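Trurdale Puzzle Club Newsletter

Lubrication and tensioning: notes from the April bench session

Most complaints about slow turning on 3x3 cubes come down to spring tension and old lubricant. Leonor Abreu went through both at the last session, and her settings are given below for members who missed it.

Remove the center caps and back each screw off a quarter turn at a time. All six should match. An uneven set will pull the core to one side and cause lockups on that axis, even when the other axes turn freely. Test corner cutting after each adjustment, and stop when the cube cuts cleanly but does not pop. 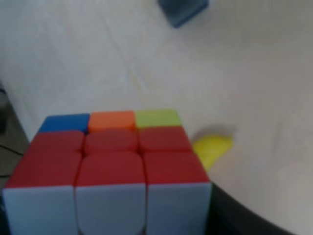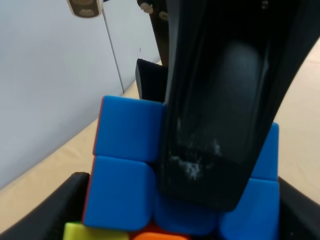
Clean before you lubricate. Take out the edges and corners, wash them in warm water with a drop of dish soap, and let them dry overnight. Do not wash the core. Silicone lubricant goes on the piece contact surfaces, one small drop per corner, followed by 400 turns to spread it. Heavier grease belongs on the screws and springs only. Petroleum products attack some plastics and should be kept away from the bench.

Sérgio Vieira logged his own cube from December onward and found that turning resistance rose noticeably after 8 weeks of daily practice. He now relubricates every 7 weeks. Members who practice less can wait longer.

Bench screwdrivers are to be returned to the drawer. Two are still missing. Questions on core alignment go to Archana Dhillon.

This site uses cookies to remember your newsletter preferences. Accept | Manage settings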